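Recording demonstrations for the occluded-target test
Allach method notes, part 4

This page explains how to record two-arm demonstrations in which the target stands partly behind another object. It assumes that both arms have been calibrated as set out in part 2. The method was drawn up by Nabila Raju and Tirta Wuisan.

Preparing the table

1. Clear the table and wipe it down.
2. Place the target first, then the obstacle in front of it. From the head camera, part of the target must remain in view.
3. Open both grippers fully and bring the arms to the start position.
4. Check that the status light on the wrist is green before recording.

Recording

5. Start the log and wait for the tone.
6. Move one arm only. The other stays open and at rest.
7. Approach the target from the side that is not covered. If the obstacle is touched, stop, mark the attempt as failed and keep the file.
8. Return to the start position and close the log.

Move the obstacle by a small amount after every 50 attempts. Do not change the lighting within a set.

Results so far

The March set holds 362 attempts, of which 228 were accepted after review by Melur Hutapea. Most rejected attempts were lost at step 7, when the wrist turned too early. Policies trained on the accepted files alone reached the target more often than those trained on the full set, although the gap narrowed when failed attempts were labelled.
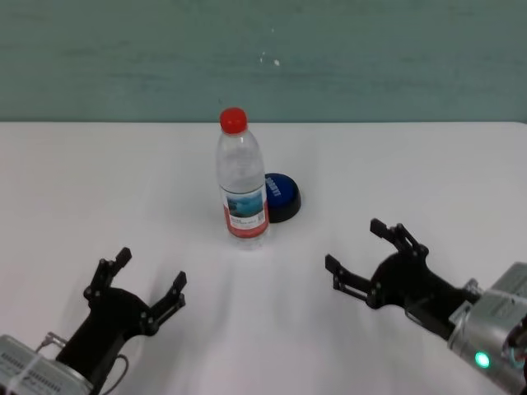
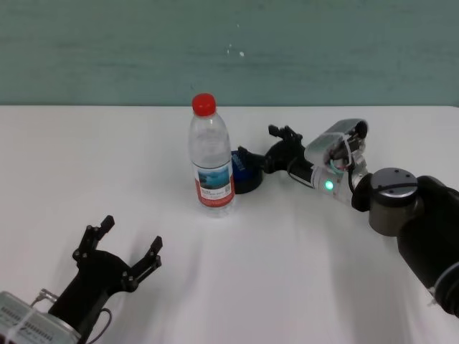

Figures 1 and 2. Bottle as obstacle, with the blue target partly hidden behind it. In Figure 2 the right gripper is beside the target.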